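I keep seeing the claim that owning fewer clothes means doing less laundry. I'm not convinced.

The plan going round right now is from Ghizlane El Sherbiny's newsletter: 30 pieces, everything else in bags by the weekend. People in Ostdale are swapping lists like it's a diet.

You still wear a shirt a day. The shirts get dirty at the same speed. With 10 of them you just run the machine more often, half full, and they wear out sooner.

And the "saves up to 20 minutes every morning" line? Who was spending 20 minutes picking a sweater? I want to meet this person.

Folding day, a stack in the corner:

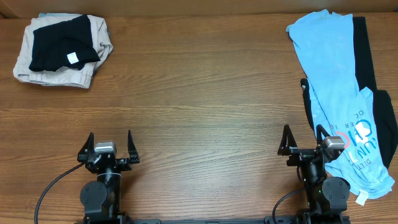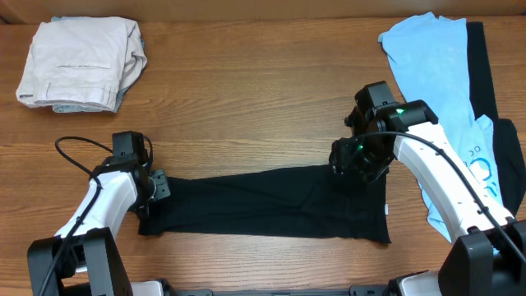
My other problem is the shopping. Step one is get rid of stuff. Step two, somehow, is a list of "investment basics" to buy. Gray tee, white shirt, the good coat. I had a gray tee. It was in the bag.

Shaimaa Abdel Rahman tried it in October and bought 2 coats by the end of the month. She says it worked great. Okay.

If your closet door won't shut, sure, clear it out. I did, and the Estley thrift store got the lot. I just don't think there's a magic number, and I don't trust anyone who has one and also sells hangers.

Will report back if my life changes. Not holding my breath.

Recent posts
Is cold wash really enough?
Perić wool socks, one winter in
Why I quit dryer sheets
The Leralex stain pen: meh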